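Trirnumley: an app that picks your study music
Project report, Razia Ansari and Adelmo Valentini

1. What we set out to do

Our phones already match songs to our running pace. Neither of us runs. We do sit at desks a great deal, so we built Trirnumley, an Android app that listens to how fast you type and chooses the next track to suit. It pulls from a library of 1000 instrumental pieces licensed through Dasiseo, of which 855 had a usable tempo tag. The rest were tagged "vibes" and we left them alone.

2. How it works

The app counts keystrokes over 20 seconds and turns them into a target tempo. Our first version followed the typing exactly, so a pause to think brought on whale noises and a burst of angry email brought on drum and bass. Razia added smoothing. Adelmo added a skip button, which proved more popular than the smoothing.

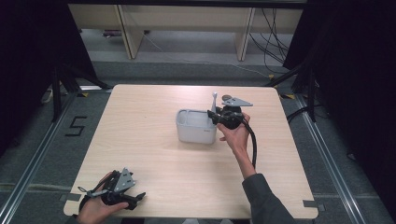 Testing ran through March on two phones, a Sollbridge and an older Usmani. The Usmani killed the app whenever the screen locked — a battery-saving feature, according to its settings menu. We also wanted input from work that involves no keyboard. Someone at a light wooden table, with one hand round a black gripper and a small plastic box to deal with, types nothing at all, and Trirnumley takes this for deep sleep. The motion sensor would be the obvious fix, but we ran out of term.

3. Results

Testers sat through 162 tracks and skipped most of them. Battery use was fine on the Sollbridge. The source code and skip log are in Appendix B.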